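Irklow Neural Simulator — Set-up Guide
Section 4: Building and Training Your First Network

You've installed Irklow, the license check has passed, and now comes the fun part! In this section you'll grow a small network of spiking neurons and teach it to tell two patterns apart. Set aside an evening for it.

Before you start
Close any other program that uses the graphics card. Irklow will run without one, but the training steps go much more slowly.

1. Open the Maihi panel and choose New Network.
2. Set Input Neurons to 100 and Output Neurons to 2.
3. Leave Firing Threshold on Auto. You can play with it later (and you should!).
4. Type 123 in the Random Seed box so your results match the ones in this guide.
5. Click Connect. Thin lines appear between the two layers.

Note: If no lines show up, zoom out. The network sometimes opens far off to one side. 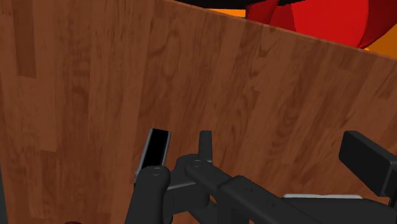 6. Load the two training patterns from the Jonow folder. Each one is a grayscale picture chopped into 100 patches, one for every input neuron. Once you've got the hang of these, try pictures of your own — a rendered wood panel with dark streaks and lighter bands running top to bottom makes a great stripe pattern, and a plain patch of red gives the network something smooth to compare it with.
7. Set Training Steps to 2000 and press Run.
8. Watch the weight map while it trains. Strong connections glow yellow, weak ones fade to gray.

Caution: Don't change the seed during a run. Irklow will discard the weights without asking.

9. When the run ends, choose Save Weights and pick a folder outside the program directory.

If you see error 451, the pattern files are the wrong size. Reload them from the Jonow folder and repeat step 7.

Section last revised June 6, 2022, by Leonilde Rebelo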